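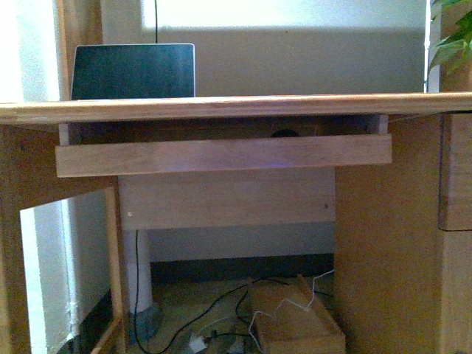 Notebook – Rinby evaluation, desk station
Jun 30, 2024

Quiet building, so I used the day to go over the desk station again before we decide on the Rinby kit. The trial license from Zerier runs out soon and the notes so far are scattered over three files. Pulling them together in one place.

What is on offer

Rinby is the under-desk service package: mobile base, one arm, head camera, plus the task software. Zerier sells it as a kit or as a monthly service. The quote we have is 852 a month for the service, support included, spare fingers not included. The kit price was left open "pending site survey." The survey form came back to us in April with half the boxes blank and I have not seen a new one.

The tasks we care about are the dull ones: close a drawer left open, find and follow a cable, pick up a plug from the floor, and leave everything else alone. Arellano wants the same list for their offices, so whatever we write here will go to them too.

Station

Wooden desk against the wall, laptop at the left end. The long drawer under the top is pulled forward a little. Floor underneath left as it is, black cables across it, the white cable over the low box, white plug or adapter down among the black ones. White pipe on the left side of the kneehole with a thin black cable hanging in front of it. I did not tidy. If the kit only works on a tidy floor we should know now.

Drawer

Ran the close-drawer task 19 times from the standard start position. It finished without help on all but 7. Most of the failures were the same: the arm pushed near one end, the drawer racked, and the software stopped on force limit. Stopping is the right thing to do. Retrying at the same spot is less useful, and it did that every time until I canceled.

Changed the push point to the center of the front by hand in the task file. Only had time for a few runs after that and they went through, too few to count. Need to repeat with the default file and the edited one back to back.

The drawer front and the desk are the same light wood, and the planner sometimes takes the front edge of the desktop as the top of the drawer. Side light makes it worse. With the blinds down it picked the right edge more often. The manual says nothing about lighting.

Cables

Not good yet. Black cable on a dim floor gets merged into one object. It labeled the whole tangle as a single item and asked whether to move it. I said no. The white cable on the box is easy for it, at least the part on top. Where the cable goes toward the back right and up to the baseboard it loses the track and starts again from the box.

The plug was found when I aimed the head down toward it, and missed from the default head angle. Zerier's answer to this last time was to add a second look. Tried it: adds about 120 seconds to the whole routine, far too slow for a desk someone wants to sit down at.

One thing in its favor – it kept clear of the pipe in every run, including the ones that failed for other reasons. The Rirnimau unit we had on loan in the spring bumped it constantly.

Compared with Rirnimau

Rirnimau: faster arm, poor stopping behavior, task files locked. Rinby: slower, stops early, task files open and readable. For our use I would take the slow one. Arellano may see it differently, their desks are steel and the drawers run easier.

Still open

– Ask Zerier for the kit price in writing, with the spare fingers on it.
– Ask whether the retry point can be set to move after a force stop.
– Get the force log format. The export opens but the column names are missing.
– Repeat drawer runs with blinds up and blinds down, same file.
– Try the cable task with a lamp under the desk. Borrow the clip lamp from the solder bench.
– Do not update the base software until the drawer runs are repeated.

Battery is on the charger. Logs are on the shared drive in the Rinby folder, drawer runs only. Cable runs still to be copied over.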